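Open day, Sunday – folding bench

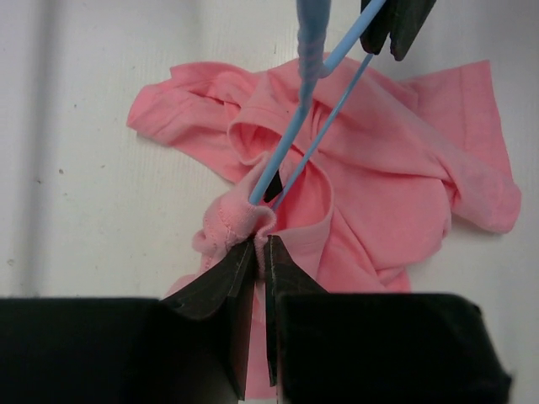
Pink T-shirt, lower gripper on the collar band, second arm in from above.

Doors at 2. Stela ran the bench, I kept the log, and Margus did the talking. The Tulto people came early and stayed for most of it.

Shirt starts in a heap every time, no pre-flattening. Sequence is the one we agreed on in March: find the collar, pinch it, bring the second arm in, lift, spread. Visitors could ask for a restart whenever they wanted, and the kids asked for a lot of them.

Logged 40 starts. Stela thinks the collar search is still too slow for an audience. I agree – people drift off to the Gulyás table while it's looking. Arm speed stays where it is until Uldis has gone over the limits again.

Questions that came up more than once: does it do socks (no), can it tell inside out (not yet), what does it cost. Margus sent the cost ones to Arūnas.

To do
– new cover for the work surface, the creases in this one bother the segmentation
– wipe down before each session
– copy logs to the Skuneck drive, folder 409
– ask Ojārs about a second screen for the next open day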